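Who Gets to Be News? Celebrity Gossip Coverage Before and After a Privacy Scandal
Media and Society, project report, 7 October 2021

Our group wanted to know whether entertainment sites change the way they write about famous people once a big privacy story has blown over.

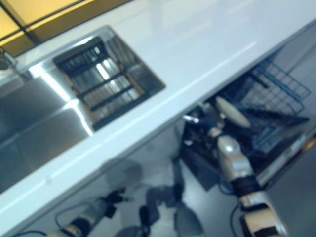
We picked three sites to follow, Anisberg, Prulia and Jitaru, and read every celebrity item they ran over two separate stretches of 20 days. The first stretch came just before a singer's private voicemails were leaked, and the second started in July, well after the fuss had died down. That gave us 134 articles in all, which sounded like a nightmare at first and ended up being the best part of the project. You start to hear the writers' habits after a while!

How we sorted the articles

Each article got read by two of us separately. We marked where the information came from (a named person, an unnamed "insider," a social media post or another website) and whether the celebrity had been asked for a comment. When our marks didn't match we talked it out. Most of our arguments were over the word "source," because Prulia uses it for pretty much everything, including a star's own public posts.

We kept our notes in Giltance, a free tagging tool our instructor showed us. It crashed twice, but being able to pull up every "insider" quote on one page was wonderful.

What we found

Unnamed insiders turned up in 55 of the articles. Jitaru leaned on them the most, usually for breakups, and Anisberg the least. We had expected them to fade in the second stretch, and on Anisberg they did. On the other two sites we couldn't see any real difference.

The leaked voicemails themselves were covered in 16 articles, all of them looking back from the second stretch. This was the group we found most interesting. Nearly all of them said the leak was wrong, and then several went on to repeat what was in the messages — sometimes in the very next paragraph. One Prulia headline asked readers to respect the singer's privacy and linked to a full transcript.

Problems and next steps

Three sites is a small sample, and we only read the text, so we missed videos and comment sections completely. Two of us also read Jitaru for fun, so we may have gone easy on it. We'd love to try this again with a print magazine in the mix, and to look at how often articles get quietly edited after they go up. We caught Anisberg doing that once — a whole paragraph vanished overnight — and now we check for it all the time.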